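Chapter 2
Retail Advertising and the Local Occasion

Learning objectives
After reading this chapter, you should be able to:
– distinguish institutional advertising from price advertising
– explain how a store times its stock to a civic event
– read a clothing advertisement as a historical source

2.1 The anniversary sale

Department stores in smaller centres seldom set fashion. They interpreted it, and the town anniversary was a regular opportunity to do so. In September of its jubilee year, the Lostdale store Guswood ran 23 newspaper advertisements for gloves, hats and woollen coats. Only two quoted a price. The remainder named colours after local landmarks – a practice Moldovan calls "borrowed geography". 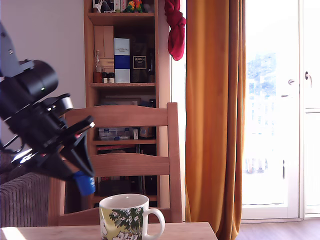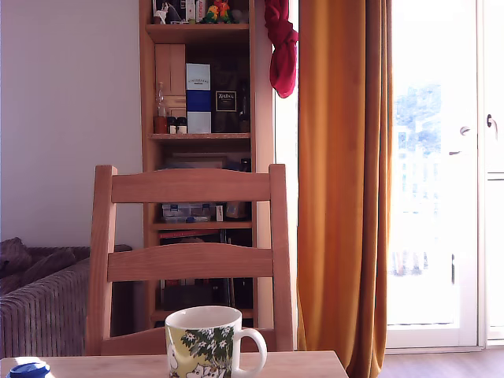 Han's study of the Guswood ledgers sets these advertisements against recorded sales. The store ordered 770 pairs of gloves for the jubilee and sold roughly half at full price. The unsold stock was relabelled and offered again in spring under ordinary colour names. The wording of an advertisement is therefore weak evidence of what customers wore. It is stronger evidence of how a store wished to be regarded by its neighbours and competitors.

Section 2.2 applies the same method to Zalewska, a rival milliner that did not advertise during the jubilee.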